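Re: [handheld-demos] Draft 2 of the good practice notes, section on table setup

Hi all,

Sorry for the slow answer, I wanted to get through the whole draft before I opened my mouth. I'm mostly happy with it. The part I keep tripping over is the table setup section, so that's what this is about, plus a few things on naming at the end. Two views of the tidying task so we're all arguing over the same table:

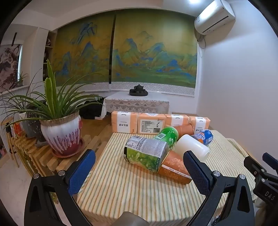
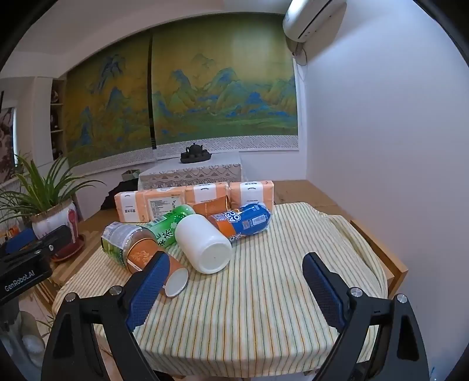
Tristano desk, handheld group

Okay, so, quoting the earlier message:

> I think 4.2 should just say "objects are placed in a random
> arrangement before each take" and leave it there. Every time
> we add a rule about placement we end up with operators
> building the same neat pile over and over, and then the
> policy learns the pile. The Bokow people had a page and a
> half on placement in their house rules and I'm told they
> cut it down to one line.
>
> Also, do we really need a rule about the background? Nobody
> is going to redecorate a room for us.

I agree with the second bit more than the first, so let me take them in the wrong order.

Background. You're right that we can't ask people to redecorate, and I wouldn't want them to. Look at what's in the views up there: big plant on the left, tea set on its lace cloth, the mountain landscape at the back, air conditioner up in the corner. I love all of that! It's a room. If the notes scare people into clearing it all away we'll get 200 takes of a beige wall and everyone will be sad in October when the thing has to work in somebody's living room. What I would like is one sentence saying the background gets written down once per session, in the session sheet, in plain words. "Plant left, tea table behind, landscape at back wall" is plenty. At Dramness we skipped that and spent a very long afternoon trying to work out which of two rooms a batch came from, going by the curtains.

And one more sentence saying that if something in the room moves partway through a session, you start a new sheet. I don't mean a curtain stirring, I mean somebody takes the plant away.

Now placement. "Random arrangement" sounds fine until you watch people do it. Ask a person to put six things down at random and they'll space them out nicely with the labels up, every time (I do it too, I caught myself at it last week). What I want in the data is closer to the pile above, where things lie on their sides, lean on each other and hide bits of each other. The white one in the middle with the blue one near it is a good case – depending on where your hand is you see a different amount of each. And then you've got the tissue packs in a row along the back edge, all lined up, which gives you the tidy case and the messy case on one table. That's good practice as far as I'm concerned and I'd like the notes to say so.

So here's my go at 4.2, please pull it apart:

4.2 Placing objects
Drop or roll objects onto the work surface from a low height. Don't set them down one at a time. Leave them as they land unless something is on the floor or hanging over the edge. At least 2 objects should be touching. Labels may face any way. If the task has a "finished" row or stack, it may already be partly filled at the start of a take, and the sheet says how full.

I know the "low height" part is vague. I had a number in there and took it out again, as people will get a ruler out and then we're back to the neat pile.

4.3, surface covering. The draft says "a plain, fixed surface is preferred" and I'd like that gone altogether. A striped cloth that bunches up at one side is exactly the sort of thing that trips up a grasp, and most tables that people eat at have something on them. My only request is that the cloth doesn't get straightened between takes by one operator and left alone by another. Pick one for the session and write it down. If it's left alone, it'll creep, and that's fine, creeping is useful.

Where I do think the draft is too soft is section 5, opening pose. At the moment it reads "begin with the gripper in view of the objects." Well, sure. I'd go with: begin with the fingers open, both pads visible to the camera, and the objects between or beyond them. Fingers spread wide, like in both views above, and then you can check the first moment of every take with your own eyes at a glance, without opening the rest. We went through 1,913 takes at Yensuk and the quickest filter by a mile was just looking at the opening pose. We threw out 164 of them on that alone, nearly all with one pad out of sight, and I don't think we ever missed them.

Second gripper. The draft doesn't mention it at all! If you're working two-handed, the other gripper is going to wander into view, and in the first of the two views you can see part of one coming in on the right. I've heard people say it should be kept out until it's needed. I'm against that. It makes operators hold the spare hand in a strange place, they get tired, and the motion gets stiff. My wording would be "the second gripper may enter the view at any time; it should not rest on the objects unless it's doing work." The same goes for screws, joints, printed logos and so on, they're part of the tool and nobody should be taping over them. (Somebody at Bokow did tape over them, I believe, and then the tape came off halfway through and they had two kinds of gripper in one session.)

Packaging with print on it. This came up on the list a while back and I don't think we settled it. My view is that ordinary groceries and drinks stay as they are, labels and all, in whatever language they come in. What has to go is anything with a person's name or address on it, so delivery boxes, prescription bottles, mail. I'd put that in section 2 with the consent stuff and keep it out of placement entirely, where people will skim past it.

Naming, quickly, because I promised. The object list in the appendix says "bottle, can, cup, box, other." Could we add "soft pack"? Tissue packs are in half the tidying tasks we do and they're currently split between "box" and "other" depending on who filled in the sheet. And when an operator can't tell whether a thing is a bottle or a can, which happens plenty with stuff lying on its side half behind something else, let them write "container" and move on. A vague word that's right beats an exact one that's wrong, and we can sort it out later from the shopping list.

Still open, from my side:

- Is a take still good if an object rolls off the table? I say keep it and flag it. The draft says discard.
- How many takes before you have to shuffle the pile completely? I'd like a number here for once and I don't have one.
- Daylight. Do we need a line on blinds, up or down? At Dramness we kept them down and I'm not sure it made any difference.

I can turn the 4.2 to 5 changes into a proper edit of the draft if there's no shouting before then. If there is shouting, please do it on the list and not in private mail, I lose things in private mail.

Cheers, and thanks for getting the draft this far, it was a slog and it shows in a good way.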